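Stendutton Model Engineering Group – minutes, parts and benches meeting

Friday, January 26, 2018, upstairs room, Herport Hall

Present: Noreen Virk (chair), Ye-seo Baek, Do-yoon Yang, Joon-young Yang, Dong-hyun Wang (taking notes, so blame me for spelling)
Apologies: none received

Started late, heating not on, coats kept on throughout.

1. Last minutes
December minutes agreed. One correction – the lathe belt was ordered by Joon-young, not Do-yoon. Noreen signed.

2. Matters arising
Door key still sticking. Do-yoon has graphite, will bring.
Shelf over the sink: brackets up, shelf not. Joon-young says next time. Noted that he said this in December.
Edano catalogue gone missing again. If you have it put it back on the hook please.

3. Small parts and sorting
Main item, took most of the evening.

Loose stock came over from the old Fu workshop in one go and nothing was labelled. Gears, nuts, pins, screws, washers, a lot of swarf mixed in. Ye-seo has made a start. Proposal is one bin per kind, sorted on the bench, then on to the racking with a label on the front.

Agreed gears first. They are what people ask for and they get chipped when nuts are rattling about on top of them. Dong-hyun asked if we wipe them before they go in or after. Before. Rag and a drop of oil, not the blue roll, it leaves fluff in the teeth.

Sorting to be done on the speckled board, not straight on the table. Tabletop is white and we'd like it to stay that way, and small stuff doesn't skate off the board so easily. Board stays on the table between sessions, no more leaning it against the radiator.

Bin, gear and the two hex nuts as they stand at present:

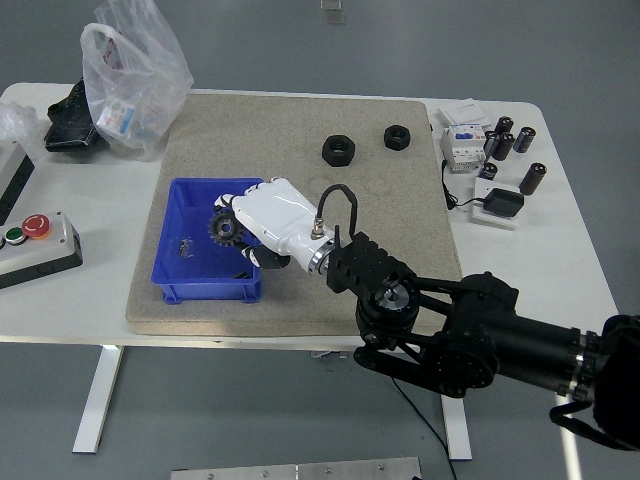 Joon-young wanted to know why the nuts weren't going in by size from the start, as he would only have to tip the lot out again later and do it twice. Ye-seo said sizes can wait, metric and imperial haven't been seperated yet and there's no point sizing until they are. Some back and forth. Joon-young not convinced but will go along with it if someone buys a thread gauge. Noreen has one at home, will lend, wants it back.

Agreed in the end:
– gears out and into their own bin
– nuts kept apart on the board until checked with the gauge
– small dark bits that might be screws or might be pins go in a jar marked UNSURE, Ye-seo to go through it
– anything with a damaged thread goes in the scrap tin, don't put it back "in case"

Bags. Stock keeps turning up in plastic bags with the packet still inside. Do-yoon in favour of keeping packets as they have the part number on. Noreen against keeping bags. Compromise – cut the label off, tape it inside the lid or to the end of the bin, bag goes in recycling. Half-empty bags not to be left on the table at the end of the night.

Labels: Do-yoon has a label printer but no tape for it. Masking tape and a marker for now. Write BIG. Dong-hyun's handwriting was mentioned.

4. Bins
Blue ones preferred, thick sides and they don't bow when full of steel. Discussion of how many more. Edano do a pack at £30, Ye-seo thinks one pack enough to get through the gears and nuts, then see. Agreed, one pack. Noreen to order.

Don't overfill. Two people had trouble lifting the washers down off the top rack last week. Heavy stuff to live on the bottom from now on, light stuff up top.

5. Racking
The bay by the window is 90 cm wide, bins fit side by side if the end bracket is turned round. Do-yoon to turn it round. Joon-young asked for the bottom shelf to be left free for his castings. Agreed until Easter, then it's needed.

6. Floor
Pale floor shows everything, which is good for finding dropped pins and bad otherwise. Sweep after every session, pan and brush behind the door. Magnet on a stick has been bought, it's on the nail. Run it under the table before sweeping, not after.

7. Money
Balance after hall hire £1230. Bins to come out of that. Joon-young asked again re a second vice. Left over, price needed first. He will get 2 quotes.

8. AOB
Ye-seo asked whether any of the sorted gears match the set wanted for the clock project. Unknown till teeth are counted. Dong-hyun to count teeth on the coarse ones and write it on the label.
Tea money – tin is short. Pay up.
Noreen reminded all that the hall needs the room cleared of coats and mugs by closing, last month we were asked twice.

Actions
Noreen – order bins, bring thread gauge
Do-yoon – graphite, end bracket, tape for label printer
Joon-young – shelf (!), vice quotes
Ye-seo – UNSURE jar, carry on with sorting
Dong-hyun – tooth counts, type this up

Next meeting same room, usual time. Bring rags, old tshirts fine.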